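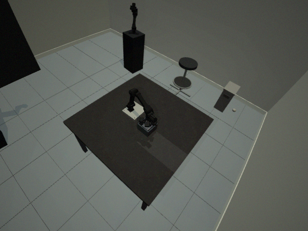

A simulated arm over a white plate on an otherwise bare table.

Can Machines Do the Chores Yet? Your Questions

September 4, 2026
By the Forwood home desk
Print this page | E-mail this page

Can I buy a robot that clears the table?
You can buy one that will try. We wouldn't. Clearing up after dinner means glasses, gravy, a fork under a napkin and a kid who isn't finished. One plate on a bare table is a much smaller job.

Trondix says its arm succeeds 80 percent of the time. Isn't that good?
Ask where. The figure comes from 1,000 tries in simulation. And think about the other 20 percent with your own dishes.

Does practice in simulation count for anything?
Some. It's cheap and a dropped plate costs nothing. But a computer's idea of a plate isn't greasy unless somebody makes it greasy. We'd want to see the same test in a real kitchen, with the failures left in.

What about shop floors?
Better, within limits. The Papadakis plant in Skolton has had an arm stacking trays since April. The trays are all one size and arrive in the same spot. When the supplier changed the rim, the line stopped for 44 minutes.

So what should I ask a salesperson?
Who sets it up, who picks up what it drops, and whether you can bring your own plates to the demo. If the answer to the last one is no -- keep your money.

Will you change your mind?
Sure, when one empties our dishwasher on a weeknight without help. Until then we're washing up by hand.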